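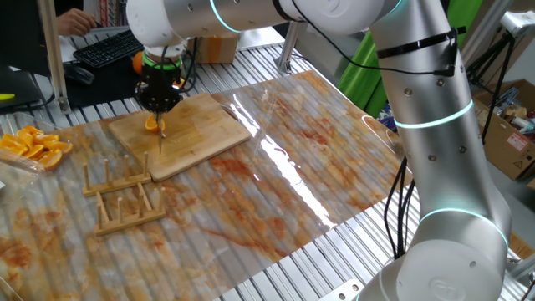

Orange slices, the board and both peg racks on the marble-print mat.

619 shares | 21 comments

Orange Slices: Your Questions, Answered With Some Patience

Do I have to use a wooden board?
No. We like wood because it's kind to the knife. Glass boards are kind to nothing, including your ears.

Is that real marble?
It's a printed mat. Real marble costs more and holds a grudge against citrus juice. Wipe the mat with a damp cloth and move on with your life.

How thick should I slice?
A quarter inch for snacking. Thinner for drying, if you have the whole weekend and low expectations.

Why a tray for the cut pieces?
So the board has room for the next orange. People who pile slices on the board end up slicing the pile.

What are the pegs on the racks for?
Plates, mostly. Small boards fit too. A Flesteo reader dries her baking sheets on one and reports two crashes since May.

Can I cut the oranges the night before?
Yes, covered and in the fridge. They'll be fine at breakfast and sulking by lunch.

Do you sell the racks?
Zerkari Kitchen doesn't sell anything. Try Purnum, or your aunt's garage.

Last updated Saturday, October 10, 2020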